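How to get your short film classified before a festival screening

Jun 11, 2014

You have made a film. It runs 24 minutes, your mum cried at the right bit, and the Drundetti Short Film Festival has said yes. Now comes the paperwork, which has a slower second act than anything you shot.

Step 1: Read the festival's letter twice

Some festivals screen unclassified films under a blanket exemption and simply keep kids out of the room. Others want each film rated. Drundetti's letter puts this on page four, under parking.

Step 2: Write your content log

Watch the whole film with a notepad and write down the time of every swear word, punch, cigarette and bare bottom. Include the background ones. My first film, Skarwood, had a radio muttering something unspeakable behind a tender farewell, and I'd sat through that scene 146 times without hearing it.

Be dull. "Man strikes man with oar, no blood" is what the assessor wants. Your feelings about what the oar represents can go in the director's statement, where they will be safe.
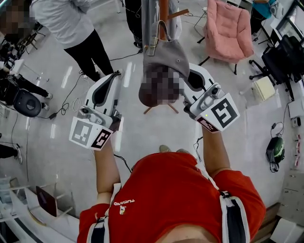 Step 3: Make a clean viewing copy

No watermark across the middle, no temp music, no card saying VFX TO COME. Label it with the title, running time and your phone number. If there's dialogue in another language, subtitle all of it. Aurelio Sepúlveda left one Spanish joke untranslated in Plallow and got the film back with a polite note asking what was so funny.

Step 4: Send it early

Allow 30 working days. For a November festival, that means posting it while you still think you have ages.

Step 5: If the rating is harsher than you hoped

Ask for the reasons in writing, then check them against your log. You can usually appeal or trim. On Mateos we lost one word and dropped a whole category – the word wasn't even a good one. Keep the uncut version somewhere labelled, and don't send the festival that one.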